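Salt Ground, Slow Green

For most of the last century, the land east of Bickerstaff was marked on county maps with a single word: waste. Irrigation had ruined it. Water drawn from the Plamus River had carried dissolved salt onto the fields season after season, and when the drains clogged and the water table rose, the salt came up too. Farmers left. By the time the last pump was shut off, a white crust covered the lower fields and the wind had begun to carry it into town.

Older residents remember hanging laundry indoors through the whole of spring. Cars rusted early. The school kept its windows shut from March to May, and the clinic on Main Street saw more coughs and sore eyes in those months than in the rest of the year put together.

Today a belt of shrubs and grasses covers 3000 acres of that ground. It isn't a forest and was never meant to be one. From the road it looks low, gray-green and patchy, with bare strips between the rows. But the dust has dropped, and on the upper fields a few families are running sheep again.
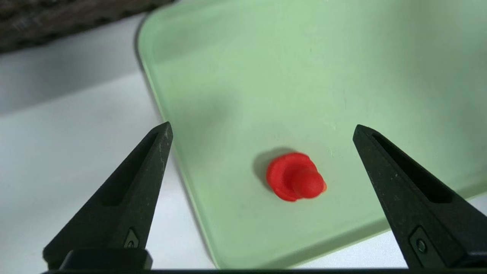

The first attempts failed. In the early years the county planted poplars, which grow fast and look good in a report. They did well for two summers on stored soil moisture. In the third their roots reached the salty groundwater, and whole rows died from the top down. Some of the dead trunks are still standing near the old pump house at Rornia, where people use them for fence posts.

What replaced the poplars was a mix of saltbush, greasewood and alkali sacaton, all of them plants that already grew in odd corners of the valley. Seed was gathered by hand along ditches and railroad cuts. The seedlings were raised in a nursery at Kororport, 10 miles upriver, where the water is fresher, and then hardened off with a little more salt in each watering before they were trucked down.

Planting is done in late fall, after the first real rain. A tractor cuts a shallow furrow across the slope, and the seedlings go on the shoulder of the furrow, not in the bottom. Rainwater collects in the low part and pushes salt down and sideways, away from the young roots. Straw is pressed into the ground between the rows in a rough checkerboard. It lasts about three years before it rots, and by then the shrubs are wide enough to slow the wind themselves.

The work is cheap compared with what came before. The county puts the present cost at $790 an acre, including seed, straw, labor and one round of replanting. Most of that is labor. Crews are hired locally from November through February, when there is little farm work, and many of the same people come back every year.

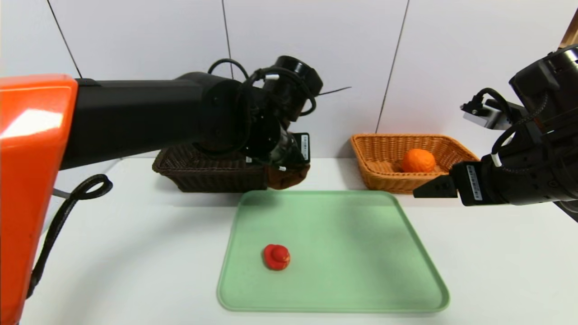 Words: Staff writer, Land & Water desk
Filed from Bickerstaff

Survival is uneven. On the sandy ground near the river, four out of five seedlings make it through the first summer. On the heavy clay of the lower fields it can be fewer than half, and there are hollows that have been planted three times and are still bare. The crews have started leaving those alone. After a wet winter they fill with shallow water, and avocets and stilts come to feed on the brine flies.

Grazing is the argument now. Sheep will eat saltbush readily, and a light grazing in winter makes the plants thicken. Too much of it strips them back to wood. Under the present rules, flocks are allowed onto the older blocks for six weeks beginning in December, and the younger blocks are closed. Some ranchers say six weeks is too short to be worth moving the animals. Others, mostly those whose houses stand downwind, would like the gates kept shut all year.

Water is the other worry. The shrubs need none beyond what falls, but the nursery does, and the Plamus has run low in four of the last six summers. There is talk of a second, smaller nursery closer to town that would use drain water from the start. Test beds were dug in the spring. The saltbush came up well in them. The grass did not.

The next blocks lie along the north road, where the crust is thickest. Some 3000 seedlings will go in there this fall as a trial, on wider rows than before, with a ditch cut down the east side to carry off the first flush of salt. If they hold, the rest of the north road will be planted the following year.

Until then the road crew still keeps a plow parked at the bend. On a dry afternoon in March, with the wind out of the east, the drifts can cross both lanes by four o'clock.

More from Land & Water
What the river gauges at Kororport are showing
Fence lines and the return of the pronghorn
A short history of the Rornia pump house
Straw prices climb ahead of planting season
Brine flies and the birds that follow them

Contact the desk | Subscriptions | Reprints | © Land & Water. All rights reserved. | Back to top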